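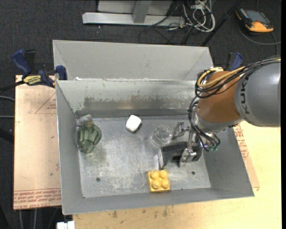
Figure 2. Gray metal bins on a wooden tabletop.

3.2 Storage conditions and sorting of returned parts

Returned parts reached the Endwood depot from two sources, the Misville repair shops and the rural dealers served by Susteck. Parts from the shops came with a printed slip giving the date of removal and the reason for return. Parts from the dealers often had only a handwritten tag, and in 19 cases the tag could not be read. These were kept in the sample but left out of the analysis by age.

The full sample was 437 parts, all received after the change in the return policy in May. Each was given a number on arrival and entered in the depot log before sorting. Staff then placed it in one of three groups: fit for resale, fit for repair, or scrap. The rules for each group are the same as those used by Su, the depot's parent firm, with one change. We let surface rust pass as fit for repair if it could be removed by hand — the original rules sent all such parts to scrap.

Metal bins (Figure 2) and cardboard cartons are both common in depots of this size. The choice matters mainly for small parts, as cartons soften in damp air and the labels come loose. More than 300 of the parts in our sample were small enough for this to be a concern.

A second sorter, who had not seen the first result, repeated the work on every part. The two sorters disagreed on 10 parts, all on the line between repair and scrap. These were settled by the shift lead, and the final group was written into the log next to both earlier entries. The cost figures in Section 4 use the final group only.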